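Otdale Community Rooms
Minutes of the Furnishings and Storage Meeting, February 13, 2025

Present: Chia-jung Yuen (Chair), Ubaldo Leone (Minutes)

1. Previous minutes
Accepted without amendment.

2. Tables and cloths
Mr. Leone reported on the pale wooden tabletops and the storage of white cloths in small clear containers.
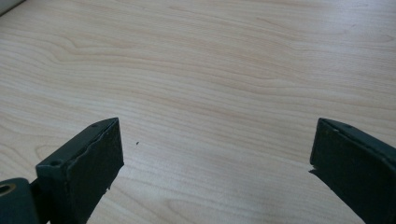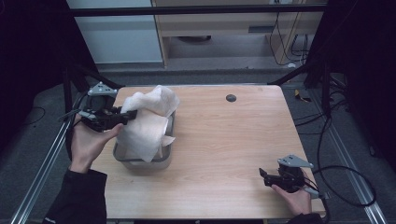 It was agreed that tabletops be wiped at the end of each booking. Four further containers will be ordered from Weerasinghe at a total cost of $187. Ms. Yuen asked that labels be a uniform colour.

3. Cupboard key
Deferred to September.

Moved by Mr. Leone that the meeting adjourn. Carried.

Last updated: February, by U. Leone
Contact the Otdale office | Copyright Otdale Community Rooms | Back to top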